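Why Does the Same Thing Have Two Prices?
Shopping Explained, for Ages 8 and Up

Suppose you want a jigsaw puzzle. The Pomare website sells it for one price. The Cedis website sells the very same puzzle, same box, same missing-piece worries, for 3 dollars less. Has somebody made a mistake?

Probably not. A price is a number that a shop picks. There is no Price Office at the bottom of the sea handing out the correct ones. The shop paid something for the puzzle, and it has to pay for the building, the lights, the tape and the people who put on the tape. Then it adds a bit more, called profit, so that it will still be a shop next year. Different shops have different bills, and some are greedier than others.

What is a price comparison site?

It is a website that looks at lots of shops and makes a list, with the cheapest at the top. You could do the same job yourself with a pencil, if you had a very long afternoon and a great love of pencils. A computer program does it faster and doesn't ask for snacks.

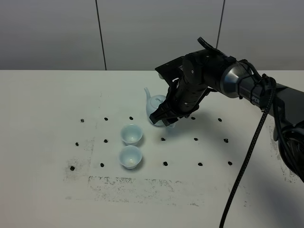
The program has one weakness. It believes what it reads. If a shop says the puzzle costs 5 dollars, the program writes down 5 dollars, even if sending it to your house in Vamevthorpe costs more than the puzzle does. Grown-ups call this "shipping," and they tend to say it with a sigh.

So the cheapest price on the list may turn into the second cheapest by the time you get to the end. Always look for the word "total." It is usually near the bottom, in small letters, being shy.

How does the comparison site make money?

Good question, and you should ask it about anything that is free. Often, when you click on a shop's name and buy something, the shop pays the site a small amount, like a thank-you. Some shops also pay to be shown first. The list should then say "ad" or "sponsored" beside them. Look for that word before you decide that the top one is the best one.

What about the crossed-out price?

You have seen these. A big number with a line through it, and a smaller number next to it looking pleased with itself. Sometimes the puzzle really did cost more last week. Sometimes hardly anyone ever paid the big number, and it is mostly there to make you feel lucky.

Try it at home

Pick one thing you'd like. With a grown-up, find it at 2 shops online and write down the price, the shipping and the total for each. Then wait about 5 days and look again. Did either total change? Do you still want the thing? If you don't, you have found the biggest discount there is, and the shops would rather we hadn't mentioned it.

Words to know

Profit: the money a shop has left after paying its bills.
Shipping: what it costs to get the thing to your door.
Sponsored: somebody paid for this to be here.

Prakard Kids' Pages. Last updated Wednesday, April 11, 2018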